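Chapter 7
What Will It Really Cost?

By now you have, I hope, a fair notion of what you would like your machine to do, and perhaps a brochure or two on the corner of the desk. This is the pleasant stage, and I'm sorry to hurry anyone out of it, but sooner or later somebody will ask for a figure, and the figure most people give is the price of the arm. It is a natural mistake (I made it myself, my first year at Floststead, and spent a rather humbling January explaining it).

An arm on its own does very little. It wants fingers to hold with, something firm to be bolted to, a camera if it is to find things for itself, cables, somewhere to keep the tape and the spanners, and a good supply of whatever it is meant to handle. That last line is the one people leave out. If the job is food in bags, you must buy food and bags, and go on buying them, since biscuits make crumbs and don't last for ever. At Floststead our first year's budget set aside 312 pounds for such things and we spent 900.
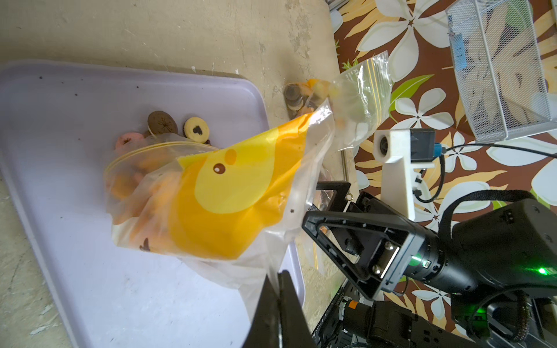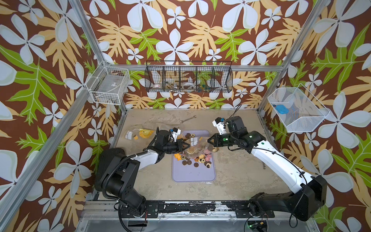 Bagged biscuits make a good case to plan around, being cheap to buy and awkward to hold: the bag gives way in the fingers and the contents slide about inside it. Decide early whether the work needs one arm or two. A second arm means a second gripper, a second wrist camera and a second set of spares, so please don't pencil it in as a mere extra.

Andreadis, reading an early draft of this chapter, objected that I was frightening people off. Put the spares in the second year, came the note in the margin, and let them get started! Sisley disagreed with us both and wanted fingers and cables bought on the first day, in pairs, because waiting for a part costs more than the part does.

I have come round to Sisley's view, mostly. The worked budget in section 7.2 comes to 2,512 pounds for everything except the arms, and it is drawn up with the spares in the first year. Before you turn to it, take a sheet of paper and make your own list, beginning with the things that will wear out.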